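Tipps für Küche und Werkstatt: Ordnung am Tisch, wenn mit Greifern gearbeitet wird

Ich schreibe diese Seite für alle, die zu Hause oder in einer kleinen Werkstatt mit einem Handgreifer Hausarbeiten aufnehmen. Bei uns in Rurkach machen wir das seit Januar, meistens am Donnerstag, und mit der Zeit haben sich Regeln gebildet. Manche haben wir von Veikko Jääskeläinen übernommen, der früher in einer Großküche für die Hygiene zuständig war. Andere haben wir durch eigene Fehler gelernt.

Den Tisch vorbereiten

Wischen Sie die Platte zuerst mit lauwarmem Wasser und wenig Spülmittel, danach trocken. Ein feuchter Tisch ist für das Kehren von Hülsenfrüchten schlecht, die kleinen bleiben kleben und die Schale wird stumpf. Eine helle Tischplatte ist angenehm, man findet darauf auch eine Mungbohne schnell wieder. Mit einer gemusterten Tischdecke haben wir es einmal probiert und dann nie mehr.

Alles, was nicht zur Aufgabe gehört, kommt vom Tisch. Gläser und Messer kommen ganz aus der Reichweite, auch wenn nur gekehrt wird.

Lebensmittel und Übungsmaterial trennen

Bohnen, die einmal auf dem Übungstisch waren, werden nicht mehr gekocht. Wir haben dafür ein eigenes Glas mit Schraubdeckel und dem Etikett «Nur Übung». Wichtig ist das besonders bei roten Kidneybohnen: roh sind sie giftig, und kleine Kinder stecken sie gern in den Mund. Nach der Arbeit geht darum immer jemand mit dem Blick unter den Tisch und in die Ecken.

Das gleiche gilt für das Werkzeug. Handfeger und Kehrschaufel für den Tisch dürfen nicht auf den Boden. Bei uns hängt das Tischpaar am Haken neben der Spüle, das Bodenpaar im Flur.

Den Stiel richtig fassen

Die Backen sollen links und rechts auf gleicher Höhe anliegen. Wenn der Stiel unten breit ist und nach oben schmaler wird, dann fassen Sie nicht genau am Übergang, dort rutscht er leicht weg. Ich drücke zu, bis der Stiel sich nicht mehr dreht, und dann nicht weiter. Ferhat Tuncer hat am Anfang immer mit voller Kraft gedrückt und hatte nach 20 Durchgängen Schmerzen im Handgelenk.

Nach 8 Durchgängen machen wir eine kurze Pause, und wer müde ist, wechselt. Das steht so auf unserem Blatt an der Wand, und es wird eingehalten - auch wenn es gerade gut läuft.

Die Schaufel

Eine Schaufel mit Gummilippe liegt besser an als eine ohne. Prüfen Sie die Lippe mit dem Finger: Wenn sie eine Welle hat, laufen die kleinen Samen darunter durch. Eine verzogene Lippe legen wir über Nacht flach unter ein schweres Brett, das hilft meistens. Kehren Sie die großen Stücke zuerst und die kleinen danach mit kurzen Zügen. Lange Züge sehen schöner aus, aber die Bohnen springen dann über den Rand.

Gelenke und Backen reinigen

In den Löchern und zwischen den Gliedern vom Greifer sammelt sich Staub, manchmal auch ein Stück Bohnenschale. Ich nehme einen trockenen Pinsel, für die Backen ein leicht feuchtes Tuch. Kein Speiseöl an die Gelenke! Es wird mit der Zeit klebrig, und dann schließt eine Seite später als die andere. Schrauben und Bolzen kontrollieren wir vor jedem Termin. Ein loser Bolzen im Bohnenglas ist keine schöne Überraschung.

Was aufgeschrieben wird

Wir führen ein einfaches Heft. Hinein kommen das Datum, der Name der Person, die Aufgabe und alles, was schiefgegangen ist. Misslungene Durchgänge werden nicht gelöscht, sie bekommen nur ein Kreuz am Rand. Im letzten Heft stehen 39 Durchgänge Kehren, und bei zwei davon ist die Schaufel vom Tisch gefallen. Wenn fremde Personen im Raum sind, werden sie vorher gefragt, und Post oder Familienfotos räumen wir weg.

Zum Schluss kommt der Tisch wieder in den normalen Zustand: wischen, trocknen, Übungsglas zuschrauben und in den oberen Schrank stellen.
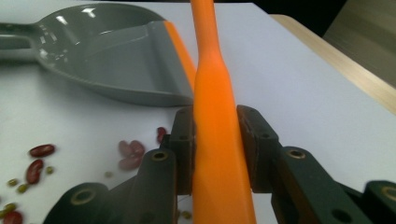
Das Tuch für die Backen wasche ich übrigens getrennt von den Küchentüchern, bei 60 Grad und ohne Weichspüler. Mit Weichspüler bleibt ein Film auf den Backen, und der Stiel rutscht beim nächsten Mal.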